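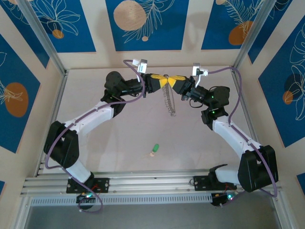
A thin strand hangs over a pale tabletop.

Thomas Amato fixes things that hang. Necklaces, light pulls, bead curtains, wind chimes, the chain on a bathroom plug. He does it from a room behind Longo, the hardware store on the main street in Astaldale, and he has done it for 15 years.

Most of what comes in is broken at the same spot. The strand itself is fine and the beads are fine, but the piece of wire at the top has opened up and let go. Amato replaces the wire, closes it, and hangs the thing up overnight before he calls the owner.

"People bring me the beads in a sandwich bag and apologize for the beads," he says. "I want to see the hook. Half of them threw the hook away."

He buys wire on small spools and bends his own hooks when he can't find the right size. A necklace gets a fine wire. A curtain strand gets something heavier, because children run through it. He charges 2 dollars for a hook and 3 if the ring has to be changed too, prices he set when he started and has not gotten around to raising.

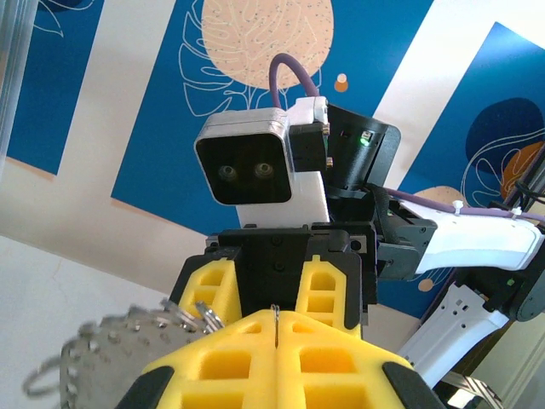
The trick with a small hook is to close it sideways. Pull the ends straight apart and the curve is spoiled, and it will never sit flush again. Twist one end toward you and the other away, then bring them back past each other a little until they click. Amato shows this to anyone who waits at the counter. Some customers have gone home and done the rest of the curtain themselves.

Osvaldo Ferri was one of them. He moved to Astaldale from Plestivley with 49 strands from his mother's kitchen doorway, rolled up in a bath towel. They had been in a closet for years and had tangled badly. Amato told him to lay them flat on a light-colored surface, where clear beads are easier to see, and to work from the bottom end up. It took Ferri most of March.

"I did them after supper," Ferri says. "If one wouldn't come loose, I left it and picked up another."

He also changed how they were hung. The old curtain was tied to a wooden dowel with string. Ferri wanted to be able to take strands down to wash them, so each now has its own ring.

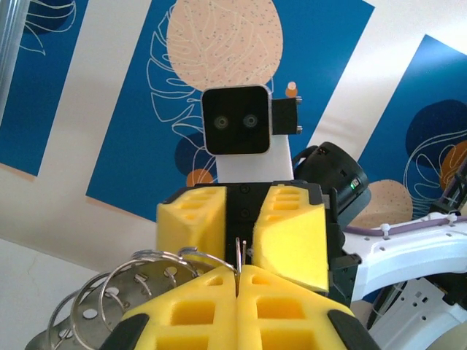
Rings are easier to live with than knots, but they roll, and they catch on each other in a drawer. Amato keeps his sorted by size in jam jars with the lids off. He tests one by running a thumbnail around it. If the nail catches at the join, the ring goes back in the jar, as it will cut thread sooner or later.

Split rings, the kind used for keys, are stronger and slower to put on. He saves those for chimes and anything else that lives outdoors. For a curtain he uses plain ones.

Ferri's went up over the pantry door. He has two rings left over and keeps them on a nail beside the frame.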